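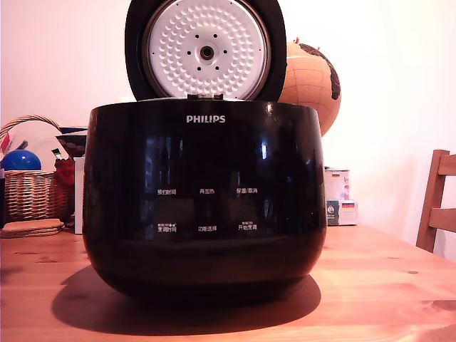

Household and Workplace Robotics
Unit 6 handout: Can a machine do the chores yet?
Brultus Technical College
Tue 3 December

Read this before the tutorial. Bring the Brora task sheet and a pencil copy of your own breakdown from Unit 5.

6.1 Where things stand

Robots have worked on factory floors for decades, mostly at jobs where the part arrives in the same place each time. Welding, palletizing and bolt driving suit them. A home kitchen is a different sort of workplace. The bench is shared with whatever the household leaves on it, the light changes through the day, and no two kitchens have the same appliances.

Floor vacuums and lawn mowers are the chores that have made it into ordinary homes. Both cover an area, both can miss a patch and come back to it, and neither has to pick anything up. Cooking, laundry and tidying all need handling, and handling is where progress is slower.

6.2 The rice cooker as a test task

Making rice is a good task for this unit because people find it dull and easy. Written out for a machine, it becomes a long job:

1. Find the cooker and work out whether the lid is open or closed.
2. Open the lid if needed, without dragging the cooker along the bench.
3. Measure the rice, rinse it and drain it.
4. Add water to suit the amount of rice.
5. Seat the bowl and close the lid until it latches.
6. Choose the function and press start.
7. Wait, then open the lid again clear of the steam.
8. Serve, unplug and clean up.

Steps 1, 2 and 6 have been shown many times in research labs. Step 3 is still hard. Wet rice sticks to things, pours unevenly and is difficult for a camera to measure. Step 8 is usually left out of the demonstration video, so check for it when you read a paper.

6.3 Perception problems

A glossy black appliance is awkward for depth cameras. The shell acts partly as a mirror, and streaks of reflected light can be read as edges or as gaps in the surface. Dark shadows on the table cause similar trouble, since a simple segmentation program may treat the shadow as part of the object.

Labels are the second problem. On the Philips cooker used in this unit they are small, white and in Chinese, set out in two rows of three. 开始烹调 (start cooking) is at the right of the lower row, and 保温/取消 (keep warm/cancel) is directly over it. A fingertip that lands too high asks for the wrong thing. A person who can't read the labels will ask someone or look it up. A machine needs to have the text recognized and matched to a function, or be taught the layout beforehand.

The third is clutter. A globe, a basket or a stack of coasters near the cooker plays no part in the task, but an arm reaching for the lid still has to avoid them.
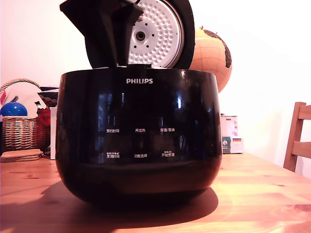 6.4 What the Matheson trials found

The Matheson project ran 472 attempts at lid opening and start-up on one model of cooker. Results were good while the cooker stayed in its marked position and fell off once it was turned or moved to another bench. The group then collected 1404 further attempts in varied kitchens - a slow business - and saw some of the loss recovered. Rinsing was not attempted.

The Sidcombe line is the shop-floor comparison. It packs up to 600 trays of cooked rice an hour, but people load the dry rice, clear the jams and wash the equipment at the end of the shift.

6.5 For the tutorial

Take the eight steps in 6.2 and mark each one as done reliably, done in the lab only, or not done. Give a source for every mark. Then choose one step and write 20 lines on what would change if the cooker were swapped for another model. The written part will come up again in the April review, so keep your copy.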